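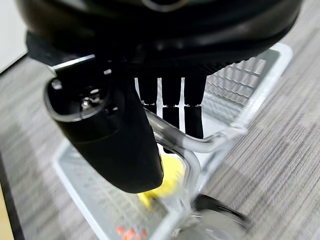 A farmers market is a place where people who grow food meet people who eat food, and since all of us eat, it is a place for just about everyone! Before any of that meeting can happen, though, the food has to get there, and it nearly always travels in a container of some kind. A container with things in it, like the one in the picture, is such an everyday sight that we hardly look at it, but try carrying twenty plums across a parking lot without one and you will soon see how clever the idea is.

Where does the food come from?

Let's follow one carrot (a nice fat orange one). It grew on the Gál farm, outside the town of Tultbridge, where Etelka Mészáros plants her carrot seeds in long, straight rows. Carrot seeds are tiny, smaller than the letters you are reading now, and it takes a good few weeks of sun and rain before there is anything worth pulling. In September, when the mornings start to feel cool, the carrots taste sweeter. That is because the plant makes extra sugar when it is chilly, and sugary juice doesn't freeze as easily as plain water. So the carrot is keeping itself safe, and we get a better lunch out of it.

The day before the market, Etelka pulls the carrots, rinses off the mud and ties them in bunches. Last fall she tied 600 bunches, and her thumbs were sore for days afterward.

Why is it called "in season"?

You may hear a grown-up say that strawberries are in season. This means they are ripe right now, close to where you live. Stores can sell strawberries in the middle of winter by bringing them from warm places far away. Market growers mostly sell what is ready in their own fields, so the tables look different every time you visit. In spring there are radishes and peas, later on tomatoes and corn, and then come the pumpkins, which take up a terrible amount of room.

What is a pickup order?

Some families choose their vegetables ahead of time, on a computer or over the phone. The grower then knows how much to pick, and less food goes to waste. At the Tultbridge market, Botond Szabó packs these orders and writes the family's name on each one. All you have to do is come by and say who you are.

What can you do at a market?

Ask questions! Growers love them, even the funny ones. Ask which apple is the crunchiest, or what on earth a kohlrabi is (it's a cousin of the cabbage, and it tastes a little like a broccoli stem). If you have 2 dollars of your own, you might pick out one thing you have never tasted and share it at supper.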